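Round tables, mesh chairs: the Irnwood office after the refit
28/02/2024

The facilities lead at Irnwood does not use the word "collaborative" about the big white table. "It is a work surface," she says. "People put things on it, handle them, and clear it at the end of the day."

The table replaced a row of straight desks in May. The supplier, Koivisto, quoted a delivery weight of 200 pounds. She had asked for white because dark parts are easy to find on it. "A black part on a black desk is a lost part," she says. The drawback is cleaning. The top is wiped down every evening, and felt pads go under anything with a rough base.
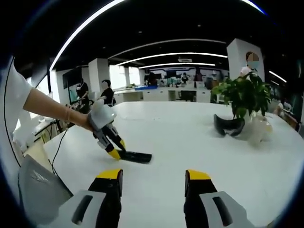
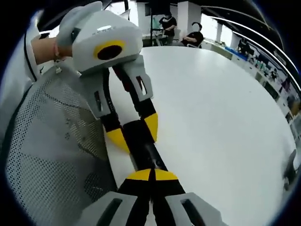

The white table and a mesh-backed chair, with the desks behind.

The chairs were a separate order. Mesh backs were specified for airflow, as the afternoon sun heats the window side. Each chair cost $300, and she rejected two samples on the stiffness of the tilt. "The back has to move before the seat does," she says.

Plants stay in water instead of soil. A vase can be lifted off in one hand when the table is needed, and there is no grit to get into small parts.

Floor area is 2722 square feet, of which 1790 is open plan. The next change is cable routing. She wants floor outlets nearer the table, and is waiting on a price from Gaken.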